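Workshop Tips: Trying Out Grippers on Everyday Packaging

Posted 4 April 2022

Most of the questions we get at the Clurnham workshop are about which gripper to buy. The answer depends on what you want to pick up, and the only good way to find out is to try it on your own things. These tips come from a comparison we ran with three sets of fingers on the same arm, working with snack packages and other light goods from the kitchen cupboard.

Pick awkward objects first

Wooden blocks and foam cubes tell you very little. Almost any gripper will lift them. Start with the items that fold, crackle and slide. Snack pouches are good for this and they are cheap. Get one with a stiff bottom fold, one that slumps, and one with a clear or partly clear panel, which gives depth cameras trouble.

Buy two of each. A pouch that has been squeezed 15 times no longer behaves like a new one, and you will end up comparing a fresh bag under one gripper with a tired bag under the next. Write the date on the back in marker and swap them all out together.

Use a box with sides

Picking from a flat table is too easy. Put the packages upright in a low open box so that the fingers have to come down between the items and the walls. A wooden tray from the kitchen works fine. Put a woven mat under it if the table is slick, and mark the position of the mat with tape in case it gets bumped.

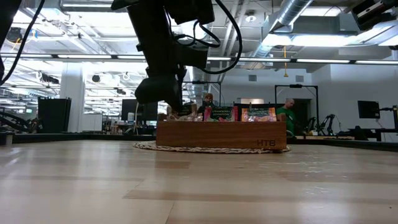 Gripper at the left package, with the packages standing upright in the box.

Check the clearance before you run anything. Open the gripper as wide as your program will ask for, lower it by hand or at the slowest speed, and see if the outside of the fingers touches the wood. Do this at both ends of the box. The ends are where most of our knocks happened.

Fingers

Hard plastic fingers (our Paterson set) were the most exact and the least forgiving. They got into narrow gaps well. On crumpled top edges they either caught a good fold or slid off, and there was not much in between.

Soft pads (the Vevus set) held almost everything once they were on it, but they are thick. With three packages in the box there was not always room for them. If you use soft pads, space the items out, or expect the neighbor to come up too.

Ribbed rubber over hard plastic was the cheapest option and we ended up using it most. Clean it with a damp cloth at the end of the day. Dust from cardboard builds up in the ribs and the grip gets noticeably worse.

Closing force

Start low and go up in small steps. Write down the first setting that lifts the package and the first setting that leaves a crease. If those two numbers are close together, you have the wrong fingers for that item, and changing the speed will not help much.

Cables

Leave generous loops of cable at the upper arm. Ours were too tight at first and pulled on the wrist at the end of its turn, which looked like a grip problem for most of a morning. Move the arm to its farthest reach in every direction and look at the cables each time before you fasten anything down.

Cameras and light

Shiny packaging under strip lights is hard on any camera. Try these before buying a better one:

Turn the box a little so the glare goes somewhere else.
Move the camera to a steeper angle.
Lower the exposure until the brightest package still shows its printing.
Keep the same lights on for every gripper you compare.

Keeping score

We did 300 picks with each set of fingers, on the Uvdale controller, with no changes to speed or height along the way. Across all three sets, 771 went cleanly into the second box. Count a pick as clean only if the package comes up alone and is let go where you meant it to be. Keep the drops and the double picks in separate columns - they have different causes.

Change one thing at a time. If you swap fingers and move the camera on the same day, the numbers are not worth keeping.

We plan to repeat the test in August with jars and small cartons. The tape marks are staying on the table until then.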